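The Second Life of the Kitchen Trolley

There is a street in Stirkcombe where every other front window seems to have a trolley in it. Some carry ferns, some carry wool, and one, on the corner by the old bakery, carries a record player and a very large ginger cat. I went there in September to write about small houses, and I came home wanting to write about wheels.

I grew up with a trolley. Ours was a gold-coloured thing with smoked glass shelves, and it came out at Christmas with the sherry on it and then went back behind the settee until somebody had a birthday. It rattled. It had one wheel that pointed the wrong way whatever you did. I loved it beyond all reason, and when my parents moved it went to the tip along with the hostess tray and the fondue set.

So it's a joy to see them back, and doing proper work this time! The terraces in Stirkcombe were built for mill families, and the kitchens at the back are tiny – in the one I stayed in, you could touch both walls with your elbows bent. A fitted cupboard in a room like that is there for good, and if it's in the wrong place you walk round it for twenty years. A trolley goes where the cooking is. It stands by the hob while you chop, then rolls to the table with the plates on, and spends the night in the gap beside the fridge.

The same idea turns up in all sorts of jobs. Hairdressers have never been without one. Libraries have those lovely sloping ones with the squeaky rubber tyres. Hospitals run on them, and the drawers, side baskets and hooks that make a ward trolley so handy have crept into the ones sold for the home. I've seen them fitted out for nappies, for model railways, for seed packets, and in one blissful case entirely for cheese biscuits.

At Zuvitdale, half an hour up the valley, there is a reclamation yard with a whole shed of the things. I had meant to stay for ten minutes. Tea trolleys with turned legs, canteen trolleys with dents in them, a bottle-green workshop one so heavy I couldn't shift it with my hip. Prices start at £20 for something that needs its wheels seen to, and climb to £300 for the good post-war pieces with folding flaps. The one I fell for was marked £91 and had a drawer lined in baize, with a burn on the top where somebody had once put down an iron. I have thought about it every day since.

New ones can be just as clever. Carrasco, a small maker with a workshop behind the station, builds a narrow ash trolley that slides in next to a washing machine, and has a shelf that lifts out to become a tray. Tekura goes the other way and does everything in bright powder-coated steel. Their catalogue lists 418 bits you can clip on, from knife blocks to a holder for a single lemon, and I read it in bed like a novel.

If you're buying, look underneath first. Small hard wheels are fine on lino and hopeless on rugs, and they stick in the grooves between old floorboards. Bigger ones with a soft tread cost a bit more and roll like a dream. Two that lock are enough. Give the top a firm push sideways in the shop, and pull the drawers right out with one hand, as you'd do it at home with a pan in the other. 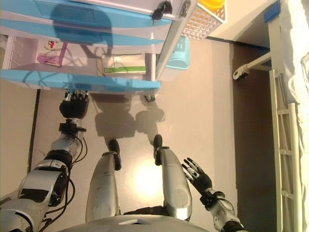

Drawers on top, an open shelf under them and baskets hung from the side of a blue-and-white plastic trolley.

Then comes the filling, and people have strong views on this. Heavy things go at the bottom, everyone agrees on that much. After that it's war. One household I visited keeps only breakfast on theirs, jam and cereal and the good marmalade, and wheels the lot in at seven each morning. Next door they swear by baking things, with the flour in a lidded tin and the cutters strung along the rail on a bit of garden twine.

My own advice is to leave one shelf bare for a week and see what lands on it. Mine collected post, a torch, three onions and my reading glasses, and it is now, officially, the shelf for those. The trolley itself is a plain white one from a school sale. It squeaks going into the hall, and I've bought a little can of oil for it, but I haven't got round to using it yet.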